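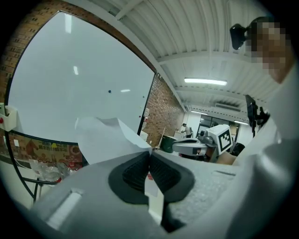 The first thing Nafula Okoth does when she comes into a workroom is look for the whiteboard. "It tells you how people talk to each other," she says. "Is it full of things from February? Is it spotless? Can anyone reach it?"

Okoth sets up shared workrooms for Arkcombe, and she can talk about wall space for a very long time. I loved every minute of it. We met to talk about the big board on the red brick wall, the one with the black trim, and about what belongs on it and what doesn't.

"Paper belongs on it," she says right away. "People think a whiteboard is for markers. I think it's for paper that has to be seen this week. You print a sheet, you put it up at eye level, and everybody passing reads it whether they meant to or not."

And how should it go up? With magnets, she says, always magnets. Tape leaves a gray line that takes a whole afternoon to scrub off (she has done this, on a board at Drevorby, and still sounds annoyed). 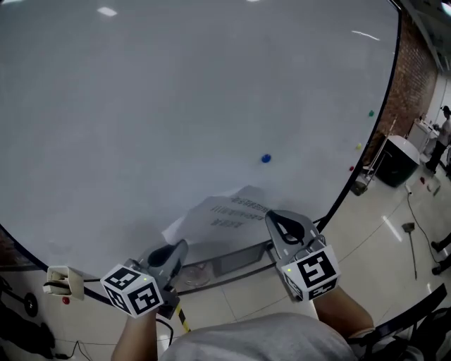
Sandrine Lecomte
Staff writer, Rooms & Work

Color comes up fast once you get her going. The board has blue, green, yellow and red magnets, and Okoth is delighted by that. "I like a mix! You can say blue is for notices and red is for things that need an answer. Or you can say nothing and let people choose. Both work, as long as you park the spare ones near the edge so the middle stays free."

She is just as firm about crumpled paper. A wrinkled sheet won't lie flat under one small magnet, so she smooths it on a table first, then holds the top with one hand and sets the magnet with the other. "Top corners, then step back and look. If it's crooked, fix it now. You'll be staring at it for days."

What about the ledge along the bottom? "Oh, the ledge is wonderful," she says, and laughs. "A sheet can lean there while you make up your mind. But by Friday it goes up or it goes in the trash." She likes a bin within a few steps of the board for that reason — people clear old notices far more often when they don't have to cross the room.

Glare is the one thing she hasn't solved. Ceiling lights show up as white streaks on any glossy board, and her advice is to move the paper until you can read it from the door.

She has set up 39 of these rooms so far. The next one, at Were, will be number 40, and she has already picked the wall.

We use cookies to remember your settings. Accept | Manage choices

© Rooms & Work | Contact the editors | Back to top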